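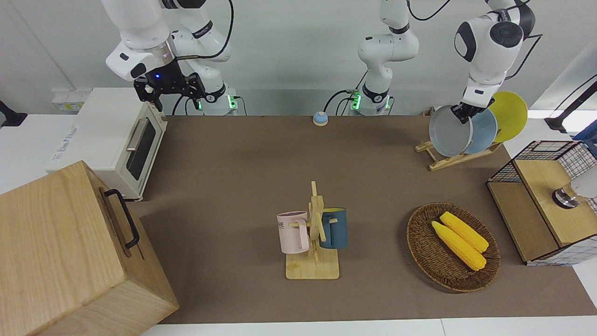

Lamptey workshop, 03/02/2024

Setting up the two-arm bench

The Betovetti guide calls this a quick job. Allow 25 minutes and keep your doubts.

1. Lay the props out on the brown top. Mug tree in the middle, plate rack toward one end.

2. Power up both arms. Check for green at each base.

Caution: I don't take green to mean ready.

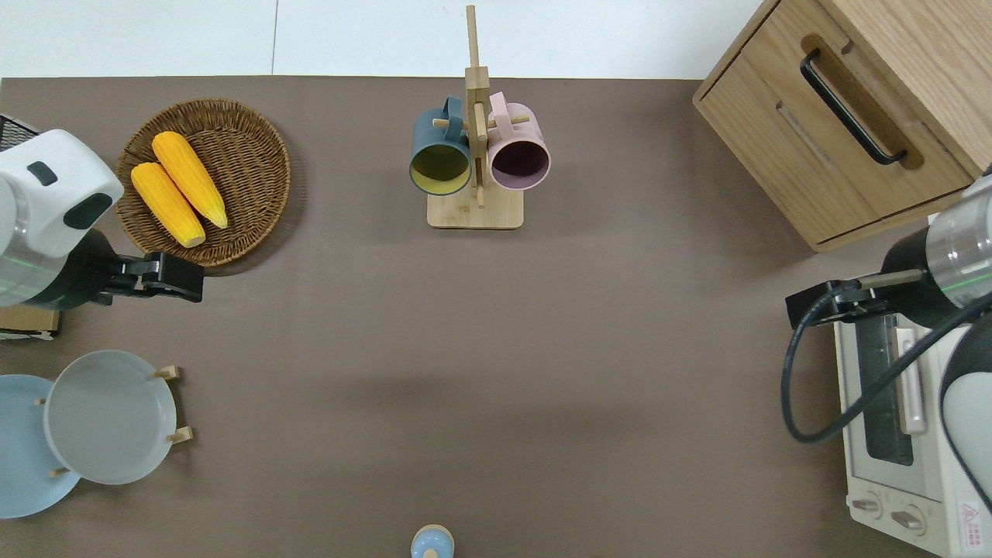 Corn basket, mug tree and plate rack near the grippers.

3. Jog each arm by hand control at 16 percent speed. Watch the cables.

Note: Yaa Atinga trusts the factory plate grip setting. I would test it on one plate first.

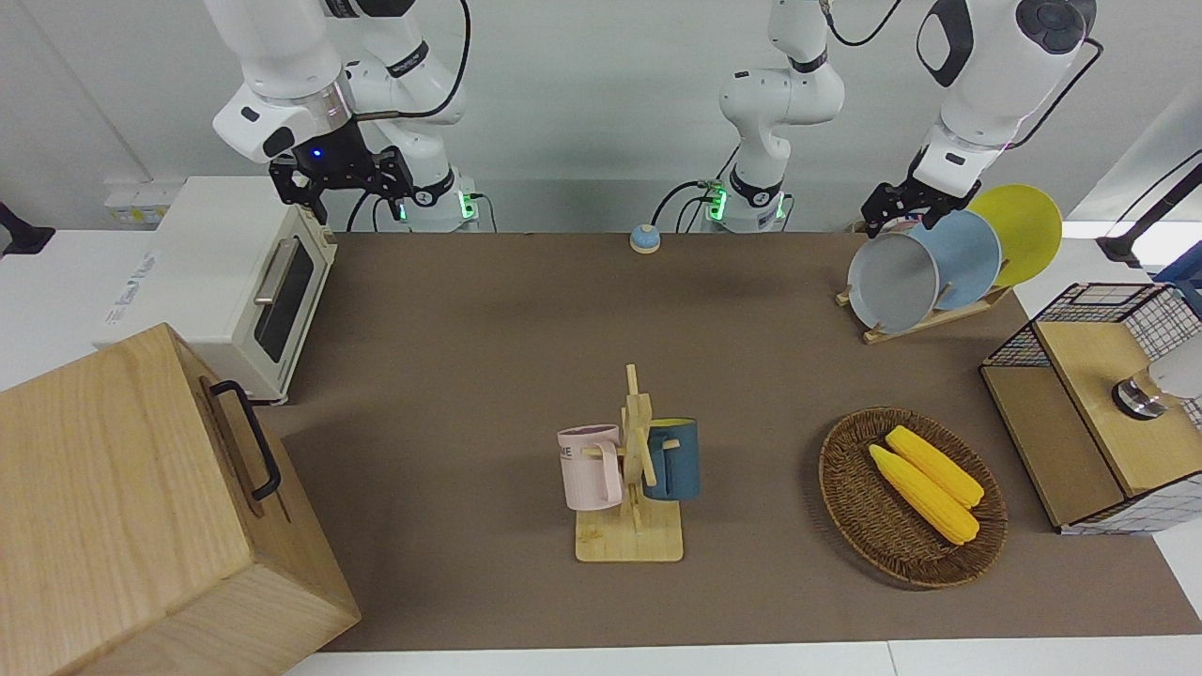 4. Save the start pose as Tudley 2. Ignore the prompt to "optimize" it.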